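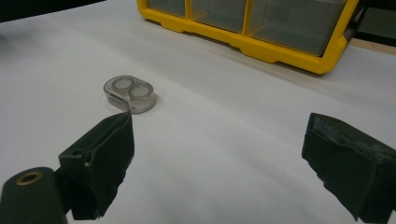
Lisberg räumt auf – und alle machen mit

Von Szymon Sikora | Montag, 9:40 Uhr

Was für ein Auftakt! Gleich 23 Haushalte haben sich zur ersten Lisberger Ordnungswoche angemeldet. Im Bürgersaal an der Horgate lernt man an zwei Abenden, wie Knöpfe, Schrauben und anderer Kleinkram ein festes Zuhause finden – am besten in Kästen mit durchsichtigen Schubladen. Der Tauschtisch war schon nach einer Stunde voll! Wer mag, bringt am zweiten Abend leere Döschen mit. Der Eintritt ist frei, und im April geht es in Waltano weiter.

Zuletzt aktualisiert: 11:15 Uhr

1.730 Mal geteilt | 2 Kommentare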